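Das Hügelgrab bei Drima

Seit dem Sommer wollte ich diesen Text schreiben, und jetzt ist schon der 17. Februar 2021. Im Juli bin ich mit meinem Kollegen Callum McIver nach Drima gefahren, weil er mir von einem Hügelgrab erzählt hatte, das in keinem meiner Reiseführer steht. Vom Parkplatz in Prastari geht man zu Fuß, es sind 3 Kilometer, zuerst auf Asphalt und danach auf einem Feldweg zwischen Steinmauern.

Der Hügel selbst ist nicht groß. Ich hatte ihn mir höher vorgestellt und bin zuerst an ihm vorbeigegangen. Der Eingang liegt auf der Ostseite und ist so niedrig, dass man sich tief bücken muss. Drinnen stehen 11 Steine im Halbkreis, und auf dem zweiten von links gibt es eine eingeritzte Spirale. Man sieht sie nur, wenn man die Lampe ganz flach an den Stein hält.

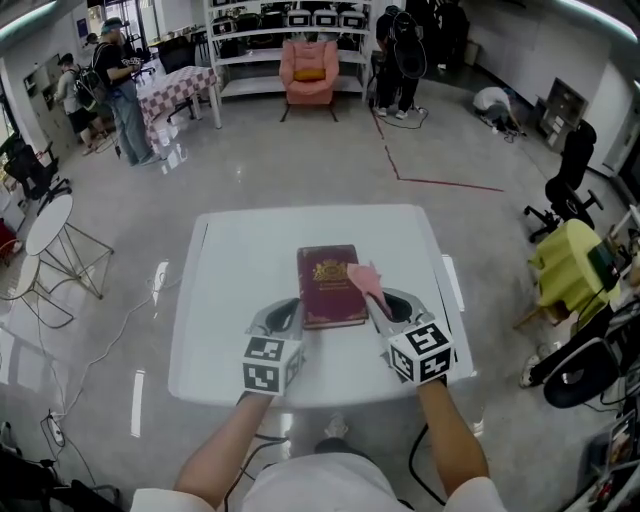 Über das Alter wird noch gestritten. Auf der Tafel am Weg liest man »Bronzezeit«, aber Callum hält die Kammer für deutlich älter, und seine Gründe haben mir eingeleuchtet. Die Form des Ganges passt besser zu den jungsteinzeitlichen Gräbern weiter im Norden. Gegraben wurde nur einmal, vor ungefähr 80 Jahren, und der Bericht darüber ist leider sehr kurz. Er erwähnt Scherben und verbrannte Knochen, sagt aber nicht, in welcher Tiefe sie lagen.

Wer hingehen möchte, soll feste Schuhe anziehen und eine eigene Lampe mitnehmen. Der Schlüssel für das Gitter hängt im Café Quiroga an der Kirche, man unterschreibt dort in einem Heft. Zurück sind wir über den oberen Weg gegangen, der etwas länger ist, dafür hat man von dort den Blick auf das ganze Tal.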